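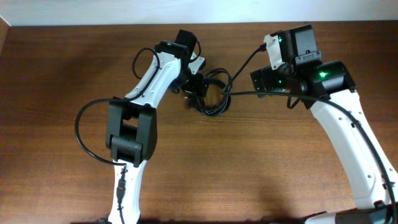

The two arms at the Relside bench, grippers nearly touching, with the cables meeting in a coil between them.

If you've been by the Relside bench since August, you know the pair of white arms has been our favorite thing in the building. They've now done 2,957 handovers, and the looking-after has turned into a little craft of its own!

Mared Hopkin has taken over the cable routine, and it's a good one. Every 100 runs she stops both arms, runs a finger along each clip from elbow to wrist, and pushes back anything that has crept out. Then she bends the wrists through their full travel by hand, with the power off, and watches the slack. Too little and the wire tugs at the gripper plug. Too much and it ends up under the jaws (we lost a whole morning to that one in the spring).

Next on the list is the coil in the middle. Gunther Buschmann wants to shorten both leads by 80 mm and bring them around the back of the wrists - he has already tried it on the spare arm at Surkby and loves how freely it turns. Chelsea Inskip is printing new clips this week, a bit deeper than the old ones, and they snap on with a very satisfying click.

Wrist screws get checked every 250 runs, same as before. Please write it in the blue notebook when you do them, with your initials. If you'd like to learn the routine, find Mared at the bench any time after 2 p.m. She's happy to have company, and there's a second hex key set in the top drawer.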